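The Ferry House

My aunt left me the house at Penodthorpe in March, along with a letter telling me where the stopcock was. There was nothing else in the letter. She had written it on the back of a bill from Wieczorek, the builders' merchant, and the bill was for 18 bags of sand.

I drove up with my daughter, who was six then, and a boot full of bedding. The road runs beside the river for the last few miles and floods at high water, so we had to wait in a gateway until the tide went off it. She ate both our sandwiches while we waited. When we got there it was nearly dark and the key would not turn. I went round the back and found the kitchen door had been left on the latch.

The house had belonged to the ferryman, when there was a ferry. My aunt bought it after the bridge opened, when no one wanted it. She lived there for 40 years and as far as I knew she had never had the river inside. Her neighbours on either side had, more than once. They had moved away in the end and their houses had gone to people who came in August.

I found the stopcock where she said it was, under the stairs, behind a stack of newspapers. I also found the sand. All 18 bags were lined up along the wall of the passage, dry and unopened, with an old coat laid over them.

We stayed a week. I told myself I was there to clear the place and sell it. In the mornings I filled bags with clothes and took them to the charity shop in town, and in the afternoons I sat at the kitchen table with the papers. There were a great many papers. She had kept a record of the tides in school exercise books, one for each year, in pencil. She put down the height at the gatepost, the wind, and sometimes a word or two. "Cold." "Swans back." "Fence gone." My name came up now and then, on the days I had visited as a girl. It was written in the same hand as the wind and took up the same amount of room.

My daughter did not mind the clearing. She found a cloth she liked in the dresser and would not eat off anything else, and she went through the cupboards for tubs and boxes to put on it. She was building a town, she said, and the town needed somewhere to keep things.
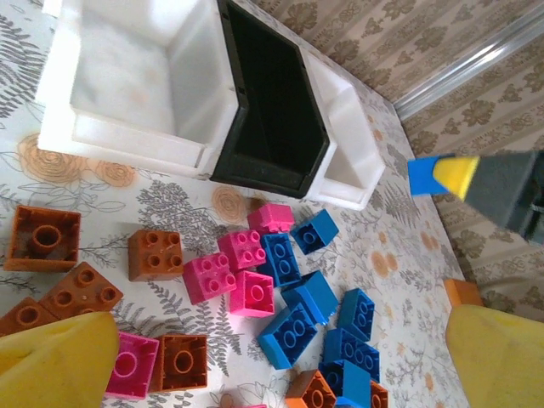 The blocks on the flowered cloth, before the town had a name.

She called it Prundano. It had a king and a swimming pool and it moved about a good deal, depending on where I wanted to put the plates. On the fourth day she asked me how high the river came in Prundano. I said I didn't know, it was her town. She thought about this and said that it came up to the king's knees, but only in winter, and that the people wrote it down.

That night the wind went round to the north. I heard it in the chimney and lay there listening for an hour before I got up. The last exercise book was on the table. I read back through it and found two nights like this one, with the wind in the same quarter and a big tide due before morning. Beside each she had written "Sand out", and under that, on the next line, "Sand in".

I put my boots on and carried the bags to the kitchen door one at a time. They were heavier than I expected and the paper on some of them had gone soft. I laid them across the step in three rows and packed old towels into the gaps. Then I made tea and sat down to wait. At ten past four the water came over the garden wall. It crossed the grass without any noise and stopped at the second row of bags. It stood there for a while – long enough for me to finish the pot – and then it went back the way it had come.

When it was light I walked out to the gatepost. There were marks cut in the wood, which I had taken for damage. I read off the height and went inside to find a pencil.

The man from Molico, the estate agents, came at noon to value the house. He was pleasant about it. He measured the rooms and looked at the line of wet on the lawn, and he asked whether the property had ever flooded. I told him it hadn't. He asked if I could be sure of that, and I showed him the books, all 40 of them, on the shelf by the stove. He took one down, turned a few pages and put it back.

He said he would send me a figure. I said there was no hurry.

After he had gone my daughter helped me drag the bags into the passage. We left them by the wall to dry, and she went to fetch the coat.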